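About Verklow

Verklow was set up by Lihua Yin and Guoqing Gu to find out which household chores a machine can be trusted with. We are a team of six, and we try each job in simulation before any real kitchen – it saves on crockery.

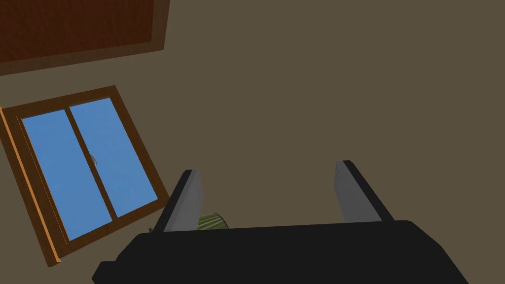
Can a robot do the housework yet?
Parts of it. Picking up one item in a tidy room is within reach, but a full sink or a heap of washing still needs a person.

Our task list stands at 141 chores. Aisyah Lubis looks after it and welcomes suggestions.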